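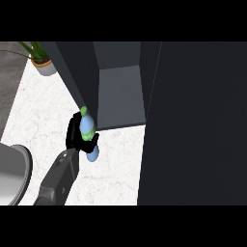
About us

Hi, and welcome to Lomside. I'm the one who started the place and I still write most of what's on this website, so if it rambles in spots, that's on me.

We teach robots to do small jobs in kitchens, and we do nearly all of it in simulation first. Fetching a bottle, putting a bottle back, that sort of work. If you've ever watched a toddler unload a dishwasher you'll have a fair idea of what our days look like. We're a small crew (six of us at last count, plus a dog who comes in on Thursday and sleeps under the server rack) and we work out of the upstairs half of an old tile showroom on Grīnberga Street. The downstairs half still sells tiles. They're lovely people and they let us use the loading dock.

What we do, the short version

Our customers are mostly organizations that already own a robot arm or two and would like those arms to be useful around the house or the care-home kitchen. They send us the job. We build the room on the computer, put the arms in it, and run the job over and over until it behaves. Then we hand over the trained program along with a written report of every way we saw it go wrong.

That last part is what people hire us for. Most of our new customers have seen a nice demo somewhere and then had a bad afternoon with the real thing, and they come to us wanting to know about the bad afternoons ahead of time. Fair enough! I'd want the same.

The bottle problem

I get asked about this one at every open house, so I may as well put it down properly.

Back in February we were partway through a job for Vulow, who fit out kitchens for people living on their own with limited reach. The task sounded like nothing. Pick up a bottle, carry it past the cabinet, set it down. We had a nice simulated kitchen with a marble floor and a plant in the corner, and the early scores were great. I'm a bit embarrassed about how pleased I was. I think I bought doughnuts.

Then one of our crew sat down to watch the replays at normal speed, start to finish, with a coffee, and came and got me. The gripper was holding the bottle just fine. The trouble was the cabinet. On a good number of the runs the program was taking the bottle so tight around the corner that it leaned on the panel, and it kept on pushing. In simulation the bottle is a tough little thing and it slid along and got where it was going, and our scoring gave it full marks because the bottle arrived. In somebody's actual kitchen you'd have a crushed bottle and a scratched cupboard door, and juice all over the floor on a day when the person living there might not be able to mop it up.

So we'd written a scoring system that only cared about the ending. Classic. We'd all read about other teams doing exactly that and had a good chuckle over it, too.

We stopped the job that afternoon and I phoned Vulow before supper. I'd been dreading the call and it was fine. They asked sensible questions, and they asked for the replays, and we sent them all of them. Going back through the logs took us 15 days, and 37 per cent of the runs we'd called successes had a push against the cabinet in them that we weren't willing to sign off on. Some were little brushes. Some made me wince.

What we changed

First thing was the scoring. Every run now gets marked on what the arm and whatever it's carrying touch along the way, and how hard, and a run that leans on the furniture is a failed run even if the bottle ends up in exactly the right spot.

Second was the stopping rule. If the push goes over the limit we've agreed with the customer, the arm halts and backs off the way it came. It used to try to power through, which is a very human thing to do with a stuck drawer and a poor thing to do with a motor. We had quite a debate over whether it should also let go when it halts. We settled on no, it holds on, and letting go over a hard floor is something it only does once it's lowered what it's carrying.
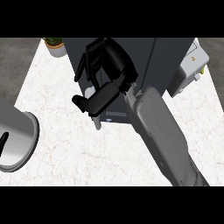 The Vulow kitchen in simulation, one arm at work in front of the cabinet and the white housing of the second arm to the right.

Third, we watch. A person on our crew views 40 full replays from every batch, picked by dice roll, and writes down anything that looks off, even if the numbers say it's grand. We call that sheet the Tusik, after the dog, who was asleep on the first one. It's boring work and we take turns at it, me included. It has caught a second fault since then, where the wrist joint was swinging wider than it had any need to on the way back. Nothing got hit, but it was closer than I liked and the numbers had missed it altogether.

The Vulow job went out late. About a month late, once we'd retrained and tested it all over again, and we ate the cost of the extra work. They've since come back with another kitchen, a galley one this time with even less elbow room, and I'll admit I slept badly the first week of that.

Things we won't do

We won't hand over a program without the fault report, and we won't trim the fault report to make it look nicer for your boss. We also don't do the final safety sign-off on your equipment. A simulated cabinet is a pretty good stand-in for a real one but it doesn't have a wobbly hinge or a tea towel hanging off it, so somebody qualified needs to check the whole set-up in the real room, with the real arm, before anyone's grandmother is standing next to it. We're happy to be there on the day and we'll bring our notes.

Come and see us

We open the doors on the first Thursday of most months, from four o'clock until people get hungry. You can watch replays on the big screen (the bad ones are way more popular), try your hand at driving an arm around the kitchen with a game controller, and meet the dog. Parking is behind the tile shop – go past the loading dock and take any spot that isn't painted yellow. The stairs are steep, so if stairs are a bother for you, send us a note ahead of time through the contact page and we'll set up a screen downstairs instead.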